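Spent Friday evening sorting the snack table. It had gotten to where I couldn't find anything without moving three other things first. Thread, mostly so I remember what I did.

1/ Everything comes off the table. Wipe it down. Sort into three groups: snacks, small stuff, anything that pours.

2/ The things that pour are the problem. One leak gets on every wrapper near it, and then you're washing bags of chips in the sink. I did that in December and don't want to do it again.

3/ So anything thick or sticky now gets handled with a big frosted bin close by. Drips in a bin can be rinsed out. Drips on the shelf paper stay there.
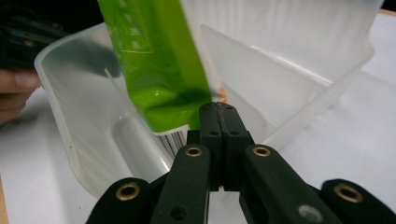
The lime green one, tipped over by the bin. It's thick.

4/ If you're measuring something like that, pick a container with markings on the side. Let it drain at its own speed. Scrape at the end if you need to.

5/ Snacks next. I used to lay the bags flat and stack them. The bottom ones got crushed and I'd buy more because I couldn't see them. Now they stand up in a row like files in a drawer.

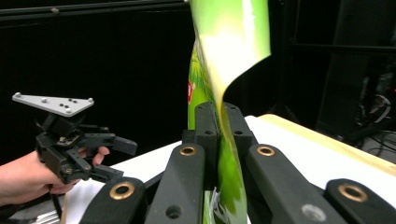
Green snack bag, standing up and a bit crinkled.

6/ Soft bags lean and fold over if the row is too loose. Put more in or move the divider closer. A tall bag next to a short one is fine.

7/ The trays. I looked at the lidded ones at Mumoser and skipped them. With a lid on, people in my house don't put things back. Open top, see-through sides, tall back so nothing slides behind.

8/ Dividers matter more than I expected. Without one, the small things end up under the bags by Sunday. Cloudy plastic is good enough, you can tell by the color what's in there.

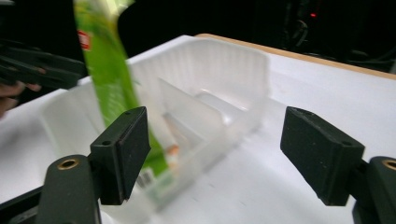 Suryani Chin: Do the dividers stay put? Mine slide every time I pull a bag out, and then it's one big compartment again.

9/ Replying to Suryani here since a couple of people asked. A strip of tape along the bottom edge helps. Pull bags straight up, too. Dragging them sideways takes the divider along.

10/ Final count was 27 snack bags, which is too many. No buying until we're under ten.

11/ Still to do: labels, and the shelf under the table. Probably next weekend.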